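Unit 6 Handout: Comparing Camera Placements and Controllers in a Simulated House

Lillinbridge Institute, Department of Applied Robotics
Laboratory sequence in mobile manipulation

6.1 Purpose of the unit

In Unit 5 students mounted the Lahtinen two-finger gripper on the simulated arm and tuned its closing force. Unit 6 leaves the gripper settings as they are and turns to the cameras and to the software that uses them. Each student will run the same set of episodes with two controllers, Cokmont and Cirkeris, and will report how each one behaves when the camera view is rich in landmarks, when it is sparse, and when it contains almost nothing to work with.

All episodes take place in the rendered house supplied with the course files. The house has been divided into 23 numbered start poses. Students should not move furniture, doors or lights between runs. A change to the house invalidates comparison with the reference results, and the work will be returned.

6.2 Terms used in this unit

Start pose: the position and heading of the base before the first command is sent.

Head camera: the camera fixed to the top of the mast. It has a wide view and is used mainly for travel.

Wrist camera: the camera fixed behind the gripper. It has a narrower view and is used mainly for the last part of a reach.

Landmark: any feature the controller can find again from a second position. Corners of door panels, the outline of a television and the edge of a cabinet are all usable landmarks. A plain wall is a poor one.

Drop-off: a place where the floor ends or changes height. Stairs are the drop-off of greatest concern in this house.

6.3 Views with many landmarks

The first group of episodes uses views that look through one space into another. Such a view gives the controller edges at several distances, and a small motion of the camera shifts the near edges more than the far ones. Cokmont relies on this shift to estimate its own travel. Cirkeris compares each view with a stored map and does not need the camera to move.

The same views can mislead a planner. Where a staircase lies between the camera and the goal, a straight line drawn across the picture is not a path the base can follow. Students should check the height layer before accepting any route toward the television and its cabinet.
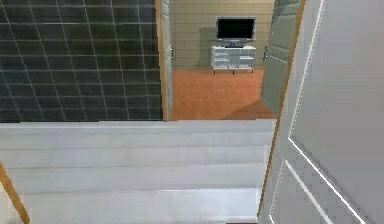

6.4 Views with few landmarks

The second group of episodes begins in open floor area. Doors and wall corners supply most of the usable edges, and large parts of the view are filled by even color. Two points deserve attention.

First, a change of flooring is not a change of height. Cokmont at its default setting may treat the line between two floor surfaces as an obstacle and stop short of it. The setting named "floor edge weight" controls this behavior and should be left at 50 for the first run and set to 3 for the second. Record both results.

Second, a camera placed low or tilted down will lose the upper part of objects mounted high on a wall. A wall monitor that shows only its lower bezel can still be matched, but with less certainty than one seen whole.
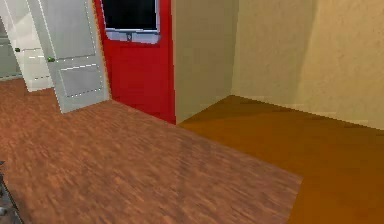 Students who obtain a large difference between the two runs should repeat the pair once before writing it up. Differences that vanish on the repeat are to be reported as such, with both sets of numbers. The log file lists the match score for every update, and the lowest score in each run should be quoted in the report along with the step at which it occurred.

6.5 Repeated patterns

The third group of episodes places the camera close to tile. A tiled wall has a great many sharp corners, and a simple count of detected features would rank it above most other views in the house. The difficulty is that one tile looks much like the next. A controller may match a joint to its neighbor and conclude that the camera has moved by one tile width when it has not.

In the reference run from this position, the feature detector returned 699 candidate points. Students should plot the matches between two successive views and look for groups of parallel lines that are all displaced by the same amount. These are the usual sign of a false match. Viewing the wall at a slant helps somewhat, as the rows then differ in apparent height.

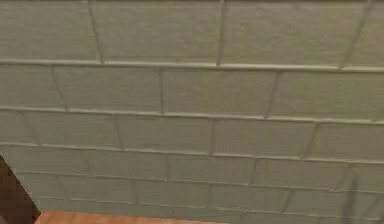
Figure 6.3. Close view of a tiled wall in running bond, seen at a slight angle.

6.6 Procedure

1. Load the house file and confirm that the version matches the one on the course page.
2. Select Cokmont and run all start poses in order. Save the log under your student code.
3. Reset the simulator fully. A soft reset keeps part of the stored map.
4. Select Cirkeris and repeat.
5. Run the paired test described in 6.4.
6. Plot the matches for the tile position as described in 6.5.

6.7 Report

The report should contain one table of results per controller, the match plot, and a written comparison of no more than two pages. State which camera was active in every run. Reports that give only an average over all start poses will not receive full credit. Raw logs are to be submitted with the report and must open in the course viewer.

Reading for Unit 7: course notes on grasp approach angles, sections 7.1 and 7.2.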